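Sidewalk inventory nears end, planner says

23/11/2019

Rocío Ríos has spent nine months cataloging the sidewalks of Benavides for the city's planning office. The inventory now holds 2,568 segments, each graded for width, slope and surface.

"A segment runs from one intersection to the next," Ríos said. "If the slope changes in the middle of the block, we split it."

The grades feed a ranking that will set the order of repairs. Distance to a school or bus stop adds points, and so does a missing curb ramp. Traffic volume carries less weight than it did in the first draft — a change Ríos made after residents of the Plollalov tract objected.

"Their streets are quiet, but people walk in the road," she said. "The old formula read that as low demand." 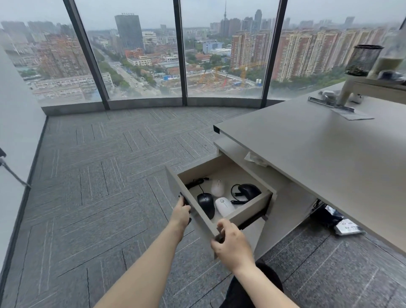 Drainage is scored separately. Ríos said the two lists will be merged in January, when engineer Nilton Condori finishes the culvert survey.

Segments that share a storm line would then be bid as one job. "You don't want to pour concrete and cut it open a year later," she said. Written corrections to the map are still being accepted at the planning counter.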